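**Refurbished handsets, bench check before resale, Prandgate shop**
Checked by Nermin Türkmen, 22 Oct 2020

Hello all, a lovely tidy batch from Sullau this time, and I've scribbled more than usual, so do put the kettle on!

- [x] **Battery swelling:** none. I laid every phone flat on the glass and gave it a gentle press at each corner.
- [x] **Charging port:** clean, though two needed a good go with the soft brush.
- [ ] **Charger leads:** 6 failed the wiggle test. Please bin them properly (not the drawer, I do look in the drawer).
- [x] **Wipe and reset:** done, and old accounts signed out on all 17.

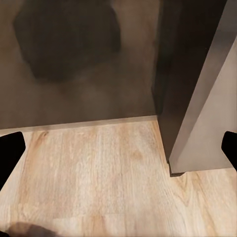 *Wooden floor and dark cabinet.*

- [x] **Screen glass:** no chips. The Troltico with the odd green tint is going back to Ekinci with a note.
- [ ] **Heat after 300 seconds of video:** one still to do, as I ran out of afternoon.
- [x] **Speaker and microphone:** fine, if a bit tinny on the older ones.

I'd still like a second fire-safe pouch before the February delivery, and I'm happy to ring round for prices if somebody reminds me.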